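Section 4. Cleaning and Repainting Exposed Pipe

Applies to Pramby wall heaters with a metal vent pipe. Last revised September 22, 2021.

4.1 Before you start

1. Turn the heater off at the wall switch and close the gas valve.
2. Wait until the pipe is cool to the touch.
3. Lay a drop cloth under the work area and open a window.

CAUTION: Do not paint over the rating plate or the vent cap. Do not use ordinary wall paint on any part of the vent.

4.2 Checking the surface

Look over the full length of the pipe in good light. Dull patches and light scuffs are cosmetic and can be painted over. Rust that has gone through the metal cannot. If you find a hole or an open joint, leave the heater off and call your installer.

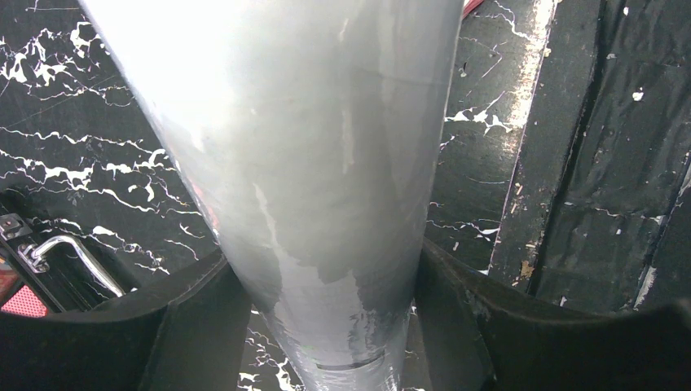
Figure 4-2. Blotchy gray finish with streaks and smudges.

4.3 Cleaning and painting

1. Wipe the surface with a damp cloth and mild dish soap. Rinse and dry.
2. Sand lightly by hand. Stop when the shine is gone.
3. Remove the dust with a clean, dry cloth.
4. Apply two thin coats of Pommont heat-resistant paint, part no. 305. Follow the drying times on the can.
5. Let the last coat dry fully before opening the gas valve.

NOTE: A slight smell is normal the first time the heater runs after painting. Keep the window open until it clears.

To order paint or a replacement vent section (part no. 688), contact Plincombe Parts, extension 178.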